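Sorting the cutlery drawer: everything out, then back by kind

My cutlery drawer had got to the point where I had to lift it slightly and jiggle to shut it, so one wet afternoon in January I tipped the lot out and began again with three plastic bins and a clear stretch of butcher-block.

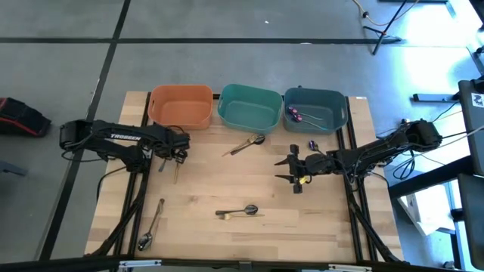

Get it all out on the table first

I used to sort straight from the drawer, a fork here, a spoon there, and it never worked. You end up shuffling the same mess about in a smaller space. Now I take everything out and work through it in batches, a few pieces on the table at a time with plenty of bare wood between them. You spot the bent tines and the rogue teaspoon much faster that way.

Wipe the drawer while it's empty! Crumbs get into the corners and a dry pastry brush shifts them better than any cloth. If there's something sticky (golden syrup, in my case, and quite old), lay a hot damp flannel over it, go and make a cup of tea, and it should lift with a plastic scraper.

Pick bins in different colours

A set of matching tubs looks lovely in the shop, but odd colours are far handier when there are other people in the house. "Forks in the orange one" is an instruction even my teenager can follow from the sofa. I decided on orange for forks, green for knives and the dark blue for spoons, and I've stuck with it. Stickers fall off in the wash, colours don't.

Rounded corners are worth looking for too, as you can get a sponge right into them. Measure the inside of your drawer before you buy anything, and measure the height as well as the width. Mine is 300 mm across inside and I still came home with the wrong ones the first time. They live under the sink now, holding dusters.

Coloured and gold-toned cutlery

I love a bit of colour on the table, but those finishes want gentler treatment than plain steel. My brother-in-law Sibusiso Van der Merwe gave us a gold set when we moved to Barnitz Road and I ruined two of the forks within a month by going at dried egg with a scourer. So:

Wash by hand in warm water with ordinary washing-up liquid, and use the soft side of the sponge.

Don't leave them soaking overnight, and keep them away from lemon juice, vinegar and anything with bleach in it.

Dry them straight away with a tea towel. Water spots show up dreadfully on the dark and purple shades.

Check what the maker says before you risk the dishwasher. If it does say yes, take them out before the drying cycle if you can catch it.

I also keep them apart from the everyday steel, as it's the rattling about in the drawer that does the scratching. A folded napkin at the bottom of the bin helps, and it goes in the wash with everything else.

What to do with the odd ones

I had 40 pieces left over that matched nothing. Forty! Some went in the picnic bag, a few old spoons went out to the shed for potting up seedlings, and one flat-handled knife is now the official paint tin opener. Whatever was left went to the charity shop, wrapped in newspaper with an elastic band round it. Do ring first, as ours won't take sharp knives.

Keeping it going

Put the bins back in the order you unload the dishwasher, so your hand gets used to going left to right. I give mine a quick shake-out when I change the tea towels over. It takes nearly no time and the drawer shuts with one finger.

Next job is the drawer underneath, with the rolling pin, the birthday candles and three tin openers in it. I've been putting that one off since we moved in.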